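About Cisley Alterations and Mending
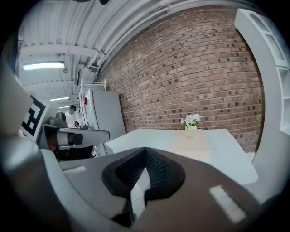

What does Cisley do?
We alter, mend and reline clothes for people who would like to keep wearing them. Most of the work is hems, zips, waistbands and coat linings. We also take in formal wear and do a fair amount of knitwear repair in the colder months.

Who we are
Cisley was started by Renata Sikora after 12 years in the workroom at Chmielewska, a bridal and tailoring house that has since closed. She took on the lease in Undon with two industrial machines, a blind hemmer and a steam press bought from the old workroom. The blind hemmer is still in daily use. The press has been replaced.

There are five of us now. Three sew full time, one cuts and handles the coats, and one looks after the counter and bookings. Everyone who sews here can do a fitting, so the person who pins your trousers is usually the person who finishes them.

What we work on
Trousers, skirts, jeans, shirts, jackets, coats, school uniforms, suits and dresses. We will look at curtains if they are unlined. Leather is limited to zips and pocket bags. We don't take wetsuits, tents or anything with a heating element in it.

Knitwear is darned or grafted by hand. We keep more than 200 shades of mending wool and will match the colour as closely as we can in daylight. If you'd prefer a visible mend, say so at the counter and pick the wool yourself.

How it works
Bring the garment clean, along with the shoes you plan to wear with it. Fittings take ten minutes or so. Ordinary hems are ready in a week. Linings and bridal work take longer and we give you a date when you drop off. March and November are our busiest months on account of formals, and bookings for those should be made early.

Prices are written on your ticket before any work begins. The minimum charge for a full coat lining is $80, fabric extra. Work left uncollected for six months is passed on to the Skaltdale clothing bank after we have tried to reach you twice.

Classes
We run a mending class on Thursday evenings for small groups. It covers buttons, hems, patches and a basic darn. Needles and thread are supplied. Bring something of your own to practise on, preferably not your favourite jumper.

Finding us
The shop is in the lane behind the Undon post office, with the entrance on the car park side. There is one step at the door and a ramp we can put down if you ring the bell. Fittings are by appointment, drop-offs any time we are open.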